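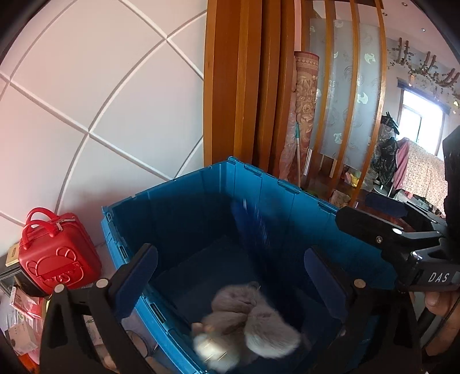

1/ Grasden is changing its lunch menu

The new one starts in November 2025 in every branch. I went through the full list last night and these are the bits worth knowing if you eat there most weeks like I do.

2/ The soups go from one a day to two. One of them will always be vegan. The leek and barley stays, the tomato one goes. I'm sorry to see it go but I did notice people had stopped ordering it.

3/ Hot boxes will be sold until closing. Up to now they finished at three, so if you had a late shift you were left with whatever sandwiches hadn't sold. This is the change I'm most pleased about.

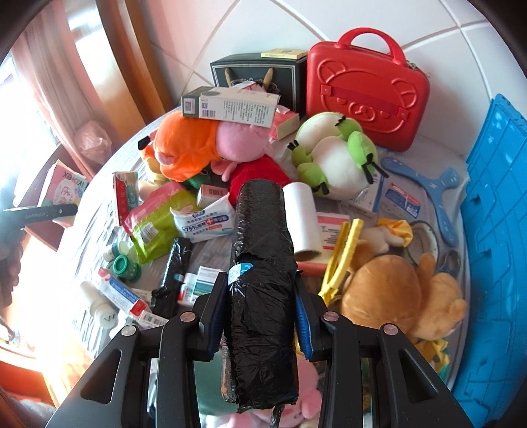 Bits and pieces on the table, red bear case at the back.

4/ Junpei Hirano wrote the new rice dishes. He used to cook at Tian, and the miso aubergine is very close to the one he did there. It comes with pickled cabbage and a lot of sesame. There is a chicken version as well.

5/ Prices. The rice boxes cost the same as the old pasta ones. Salads go up a bit. Porridge hasn't changed. The loyalty card still works, but a free lunch now takes 3000 points and they haven't said whether old points will be topped up. I've got 2065, so I'm a fair way off either way.

6/ The Plerkudlow branch had the menu early, from the middle of October, and I tried it there twice. The aubergine was good both times. The lentil salad was dry the first time and fine the second, when I asked for extra dressing. The flatbread is too thick for what's in it.
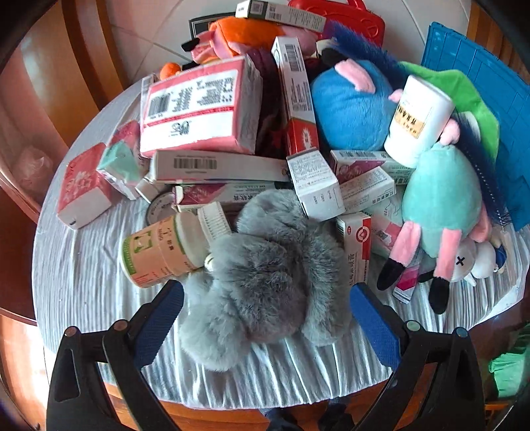 7/ Going too: the egg and cress roll, the cheese toastie on white (brown is staying) and the little pots of fruit jelly. The oat biscuits are still there but have moved to the counter, so you have to ask for them.

8/ Neswood is the one exception. The kitchen there is too small for the rice boxes, so it gets the soups and salads only until the refit. No date for that yet.

9/ Someone asked about allergens. The new sheets are by the till and the sesame is marked clearly. The vegan soup is made in its own pan, but they don't promise it's free from traces of milk. Ask before you order if that matters to you.

10/ I'll add to this once I've had the chicken one.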